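Lurnodia Home Forum > Floors and Furniture
Marble tile and folding tables, what are you all doing?

pillay_tiles
We have polished marble tile through the whole room, white with gray and beige veining, laid on the diagonal. It shows every smudge. I mop with plain water on Monday and by evening the brown marks near the step look the same to me.

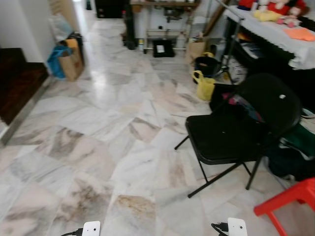
I also want to keep two folding tables on it full time. My worry is the legs. A month's worth of dragging can't be good for the polish.

durnent30
Are there caps on the feet? If so you're fine. Lift, don't drag.

pillay_tiles
Gray caps, yes. Tops are marble pattern with red trim, and the steel dish and bowl mostly live on the near one. 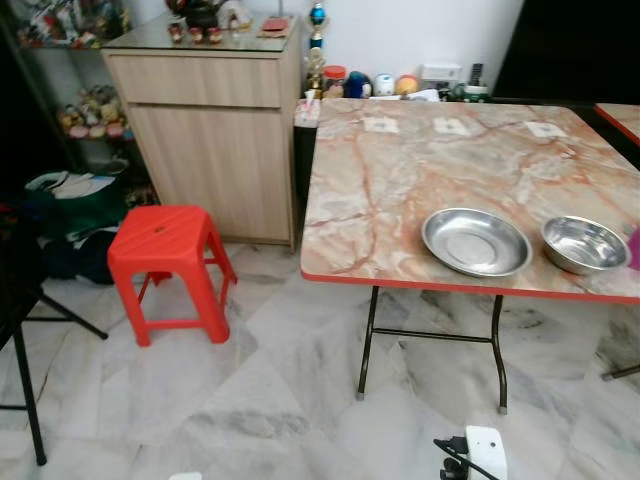
Replies, page 2

stirasance_fan
I disagree with durnent30. Caps pick up grit and then they scratch as well as bare metal would. Put felt under them and change it every 1,000 hours or so of use.

durnent30
Who counts hours on a table? Felt holds grit worse than rubber does. I went through a pack of 30 pads and peeled them all off again. 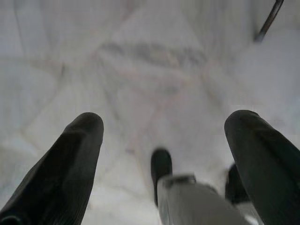

Wipe the caps with a damp rag when you mop. Takes a minute.

pillay_tiles
I'll try the rag first – it's free. Other question, would you move the shelf clutter? Trophy, jar with the red lid, tissues, remote. It all ends up behind the tables and I have to reach over to dust.

stirasance_fan
Leave the trophy, box up the rest.

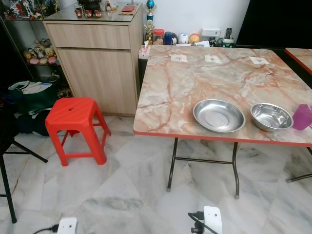 And keep bags off the floor if you can. Mopping around them is how you get dirty corners.

durnent30
Remote stays where it is. Agree on the bags.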